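Gustley Puts Two Grippers to the Test, and a Decorated Bowl Wins Several Rounds

KEMEYS, July. Gustley, the small automation firm that has spent most of its existence telling customers their parts are easy to pick up, today released the results of its first head-to-head gripper comparison. The company would like it known that it expected to look better.

The trial pitted Gustley's own two-finger gripper, the Esis, against its older and wider sibling, the Gronelia. Both ran in simulation on the same virtual arm with the same controller. Each faced 36 objects, chosen by engineers who were asked to be fair and then, after lunch, asked to be mean.

The full run came to 3,000 grasp attempts. Esis dropped, nudged, or missed its target 484 times. Gronelia did worse, though it did so more slowly, and two members of the sales team have asked that this be described as "deliberate."

"We wrote the brochure before we ran the tests," said Leire Robles, who leads gripper development at Gustley. "I don't recommend that order. The brochure says 'any household object.' We're now having a conversation about the word 'any.'"

Boxes, cans, and blocks gave neither gripper much trouble. Results got more interesting with objects that have handles, rims, or opinions about where their center of mass should be. Mugs were fine from the side and poor from above. A teapot was retired from the set on Saturday after the physics engine sent it through the floor, and it hasn't been replaced.

The background textures were also changed between runs, from plain gray to wood grain to heavily veined marble, to see whether the camera software could still find the edge of an object when everything behind it was busy too. On plain gray it could. On marble, it developed a fondness for the veins.

The hardest single item was a round, two-handled bowl with painted decoration, which accounted for more failed grasps than the next 12 objects combined. Its handles look like an invitation. The planner accepted that invitation again and again, closing on a handle and then finding out how much bowl was attached to it.

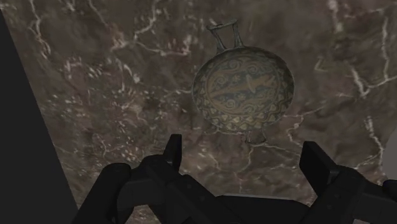 Robles's team has since told the planner to consider the rim first and the handles only when it has run out of better ideas. Early reruns are encouraging, a word the company uses here in its legal sense, meaning that no numbers will be provided.

Three changes will ship with the next Esis controller update: a slower final approach, a wider opening before contact, and a setting that lets the arm give up gracefully after three tries. The last was the most requested feature among existing customers, several of whom had been using the power switch.

Gronelia will stay in the catalog for large, dull objects, at which it is very good.

The object list, the scoring rules, and the complete table of failures are available on request from the Gustley press desk in Kemeys. The brochure is being reprinted.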